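Phromma build, long update, get a drink first (July 18, 2021)

For anyone new here: Phromma is the two-armed cable sorter we've been putting together in the shared workshop at Clovurmont. Two arms, one table, two plastic bins, and one job, which is picking up cords and putting them in the right bin. I picked cords as a beginner project. I know, I know.

I started in June thinking the arms would be the hard part, and the arms have been lovely! Bolted them down, ran the power, got the little green lights, did a small dance. It's the cords that have taken over my life. A block sits where you leave it. A cord has opinions, and if you pinch it in the middle the two ends go wandering off wherever they like.

So most of this month went into where to grab. My first version aimed for the middle of whatever black blob it found, and it would lift one loop and leave the rest trailing along the table. Now it looks for a spot where the strands run close together and comes in from straight above, nice and slow. Much happier, though it still takes its sweet time about it.

The grippers are plain two-finger ones. I spent a whole evening tempted by fancy soft fingertips and then talked myself out of it (this week, anyway). I'd like to learn what the plain ones can do before I start spending money again.

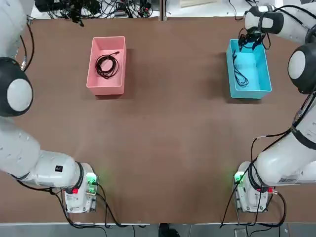
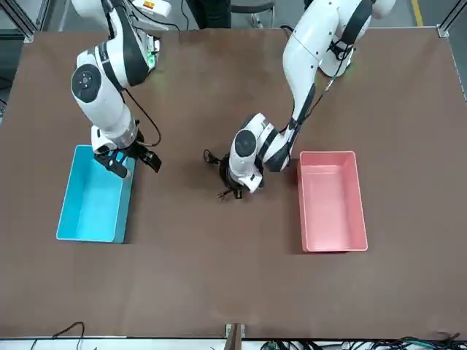 Blue bin, pink bin and the big brown table, from two different sides.

Somebody is going to ask about the colors, so: I wanted two bins the software could tell apart without any cleverness from me, and blue and pink on brown does that beautifully. The first pair I tried were both gray and it was a sad afternoon.

Numbers, for the people who like numbers! The log is up to 702 pick attempts, and 345 of those I marked as good, meaning the whole cord went up and came down inside a bin with no end hanging over the side. A bit under half. I was a little crushed when I added it up, and then I remembered that the early ones were truly terrible, so I'm choosing to be pleased.

The biggest improvement came from slowing down the last little stretch before the fingers close. I'd been rushing it, and the fingers would nudge the cord along and then shut on nothing. I must have watched that happen a hundred times before I thought to change the speed, which tells you what kind of engineer you're following.

Next is teaching the two arms to share. Right now they're terribly polite and each one waits for the other to finish. I'd love for one to hold the plug end while the other gathers up the slack, the way you'd do it yourself at the kitchen counter. I've got a sketch of it in my notebook and not one line of code.

Also on the list: tidying our own wiring. Yes, I'm building a machine that puts away cables. Yes, I've seen the rest of the bench. We'll get there.

If you've worked with floppy stuff (rope, yarn, hoses, anything) I'd really love to hear how you pick your grab point. I'll post again once the arms are sharing.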